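Fillotetti Task Pack for Hand-Held Grippers, Reviewed After a Term in Our Club
Posted 5th March in Club Gear

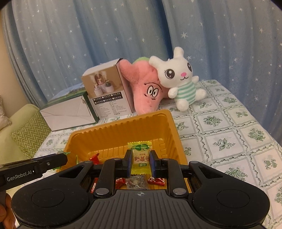
Reda Lahlou asked under the January post whether the Fillotetti pack is any use to a club that doesn't own a robot arm, and whether the candy tasks teach anything a student couldn't get from a video. Yes to the first. The second takes longer to answer, and it's most of what I want to cover.

I run the robotics club at Risby, a mixed group of middle and high school students. Some of them can solder and write decent Python, and some joined because a friend did. We had a competition arm for a while and spent more time fixing it than using it. This term we tried working the other way around: students pick things up with hand-held grippers, the recordings go into a training set, and the model comes last.

What the review covers

The Fillotetti pack is a teaching pack. It doesn't include grippers or cameras, and the product page should say so in larger type. I'm reviewing the cards, the student logbook, the labeling software and the teacher's guide. I'm not reviewing the grippers, which you supply yourself. The software takes ordinary video files, so it isn't tied to one make.

In the box you get 55 task cards on heavy coated stock, a set of spiral-bound logbooks, the guide, and a license key on a slip of paper that is very easy to throw out. Put it somewhere safe on the first day. Fillotetti did replace ours, but it took most of a week and two emails.

The task cards

The cards are the best part. Each one gives a starting layout, a goal, and a short definition of what counts as a finished attempt. The early ones are simple: lift a block, set it down inside a taped square. Around a third of the way in you get to baskets, and that's where students start to pay attention.

The basket cards ask for small wrapped items in a deep container. We used candy. Wrappers are slippery, they hide each other, and the useful part to grab is often a thin crimped edge. A student who has moved blocks without any trouble will go into a basket of candy, come up with nothing, and go in again. Then they look at how they were holding the gripper. I didn't have to tell them to do it.

I like that the cards make students decide on an approach before they start. There's a line in the logbook for it: which item, from which side, jaws turned which way. It feels slow for the first few sessions. When you go back through the recordings, though, the attempts with a plan written down are much easier to label, and the students can see that too.

Some cards are weak. The cloth-folding set assumes two people who have practiced together, and the drawings don't make clear who should move first. The pouring card has an error. It tells you to begin with the cup on the left, and the drawing has it on the right. We fixed ours with a marker. The last cards, on "long tasks," are really just earlier cards joined together, and my older students noticed right away.

Working in pairs

The guide recommends one gripper per student and pairs at a shared table. We followed that and I'd keep it. One student works and the other waits with a second gripper, then they trade, or they both work if the card calls for it. The waiting student is supposed to keep their hands and gripper back. They don't always. We have plenty of recordings in which a partner has crept in at the side, and we've stopped throwing those out. The software has a tag for it ("partner visible"), and I'd call that one of its better ideas.

The guide also suggests changing the surroundings between sessions. Try a patterned tablecloth, then a bare desk, and leave some toys or boxes behind the basket. I was doubtful, but it gave the class a good argument to have. One group had done every attempt at the same gray desk, and their model did badly as soon as we tested it on anything else. The groups that had moved around did better. It wasn't a controlled test and I wouldn't publish it, but the students could explain the difference to a parent at open evening, and that's what I was after.

The labeling software

This is where the pack loses points. Labeling works like this: you scrub through a clip, mark the start and end of each attempt, and pick a result. Success, drop, miss, or other. The keyboard shortcuts are sensible and a twelve-year-old can learn them in one session.

It's slow on school laptops. Ours are old, I admit, but the box says "runs on any classroom machine," and I don't accept that. Long clips stutter. If you scrub quickly the time marker and the picture drift apart, and then your labels are off by enough to matter. We got into the habit of cutting recordings into short pieces before loading them.

There's also no way to undo more than one step. For software meant for beginners, that's a poor choice. One of my students lost a page of labels to a wrong keystroke and, to her credit, did them over without complaint. I complained for her, in writing. Fillotetti replied that it's on the list.

The export is good. It makes a plain table and a folder of clips, with file names you can read. We moved ours into our own training scripts without much trouble.

How much data you need

The guide sets 1,000 labeled attempts as the goal for a first model. That number worried me. In practice the club passed it sooner than I expected, and we finished the term with 3,349. Quality varied a lot. The early recordings are full of attempts where the student changed their mind halfway through, and we argued for a good while over whether to keep them. In the end we kept them under "other," which may have been the wrong decision. I'd like the guide to take a position here. It gives the question one short paragraph and then moves on to file storage.

Reda also wanted to know whether a small club could manage with less. I think so, if you stay with one family of tasks. A club with 4 students could do the basket cards and nothing else and still have a full term of work. I wouldn't try to cover the whole pack with that few people.

The teacher's guide

It's written for someone who has taught before and hasn't trained a model before. That described me well enough. The chapter on results is clear and doesn't oversell anything. It tells you to expect a first model that fails most of the time and gives you questions to ask students about the failures. The chapter on setup is thinner. It skips lighting almost completely, and lighting gave us more trouble than anything else did. Shiny wrappers under a ceiling light can be hard to make out on video. Draw the curtains, use a lamp off to one side, and check a test clip before the group starts.

The session plans are built for two-hour blocks. We get less than that after school, so I split nearly every plan in half. That worked all right, except that the labeling always ended up in the second half, and attendance on labeling days was lower. If I were starting over I'd do some of each in every session.

Compared with the Cherkaoui kit

We borrowed a Cherkaoui starter kit from the club in Gresorberg last year, so I can compare a little. Cherkaoui gives you a small desktop arm and gets something moving on the first afternoon. Younger students love it. After a few weeks ours had run through what it could do, and the lessons leaned heavily on copying code from the book. The Fillotetti pack has a dull first afternoon and a much better second month. If you have a single open day to fill, get the Cherkaoui. If you have a term, I'd take the Fillotetti.

Smaller points

The cards wipe clean. The logbook covers don't.

The plastic sleeve for the cards split early on. We use a lunch box.

Candy gets eaten. Set some aside for the task and write "test items" on the bag. Swap out any piece whose wrapper has gone soft, as it no longer behaves like the rest.

The license covers one school and any number of machines, and it doesn't expire. I checked this with them before buying.

Replacement logbooks are sold only in full sets. You can photocopy the pages, and the guide says that's allowed.

Would I buy it again

Yes, for the cards and the guide. I'd treat the software as something to put up with until it's updated, and a club with a confident programmer or two could replace it. I haven't tried the pack with students younger than eleven, so I can't say how it would go there.

Score: 4 out of 5 for the cards, 3 for the guide, 2 for the software. We're starting the drawer-opening cards next, and I'll add a note under this review when we've finished them.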